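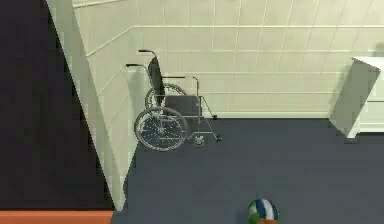 Peiyu Li
The exhibit stamps are still coming out wrong on the second batch. Volume 3 of the Paredes filing starts at Exhibit 83 in the index, but the stamped pages start over at Exhibit 1. The court's e-filing desk bounced it with "exhibit numbers do not match index." We need this corrected before we can serve the other side.

Status: Open
Priority: High
Product: Pastness (document assembly)
Module: Exhibit stamping

Support reply
Thank you for the report. Please confirm the following:
Version of Pastness installed
Whether the volumes were built as one job or as separate jobs
Whether "Continue numbering from previous volume" is checked on the Stamping tab

Peiyu Li
Version 4. The volumes were separate jobs, because the third one came in after the first two had been filed. The box is checked. I unchecked it, saved, checked it again and rebuilt. Same result.

Two other things. The certificate of service at the end of Volume 3 has the caption from a different matter, Molasico. We have both cases open in the same workspace. And the defense motion to exclude, which is supposed to be sealed, shows up in the public index by title. I caught that one before it went out.

Support reply
I have split this into three items so we can track them separately.

Item A: numbering restarts in Volume 3
Item B: wrong caption on certificate of service
Item C: sealed motion listed in public index

Please do not file anything from this workspace until Item C is closed. Can you send the build log for Volume 3? It is under Jobs, then History, then Export. The log has file names and settings in it but no document text.

Peiyu Li
Log attached. I have stopped filing from the workspace. Volumes 1 and 2 were accepted and their public index is clean. I checked both on the court's site.

Support reply
Findings from the log:

Item A. The job for Volume 3 can't find the job for Volume 2. Volume 2 was moved to the Archive folder after filing, and the stamping module only looks in the active folder. When it finds nothing there it starts at 1. It should stop and show a warning. It doesn't, and I have logged that as a defect.

Workaround: open the Stamping tab, choose "Start at fixed number," and enter 83. Leave the "Continue" box unchecked.

Item B. The certificate template was last edited while the Molasico matter was open, and the caption was saved as plain text where the merge field should be. Open the template, delete the caption block, and insert the Caption field from the menu. Anyone else in your office using that template will get the same wrong caption until it is replaced.

Item C. Still looking. The seal setting is on for the document itself. The index seems to be reading the title from the docket import.

Peiyu Li
A is fixed. Rebuilt with the fixed number and the stamps match the index through the last exhibit.

B is fixed too. I went back through earlier certificates made with that template. One other draft had the wrong caption and it had not been served.

Support reply
Closing A and B. Update on Item C: your docket import comes through the Dredano connector. It brings in titles with no seal flag, and the index takes the imported title first. Go to Index Settings and change "Title source" from Docket to Document. Then clear the index cache and rebuild. Restarting the program does not clear the cache.

Peiyu Li
Changed the title source and rebuilt. The motion now shows as "Sealed Document" with the docket number, 13, and no title. The order on the same motion still shows its full title, though.

Support reply
Is the order marked sealed in Pastness?

Peiyu Li
No. It was imported after the motion. I marked it and rebuilt, and the title is gone. Can the order pick up the seal from the motion it goes with?

Support reply
Not in version 4. Each document has to be marked by hand. I have added your request to the connector ticket.

Peiyu Li
Volume 3 was accepted on 2 February 2024. Please leave Item C open until the connector is changed.

Status: Pending (Item C)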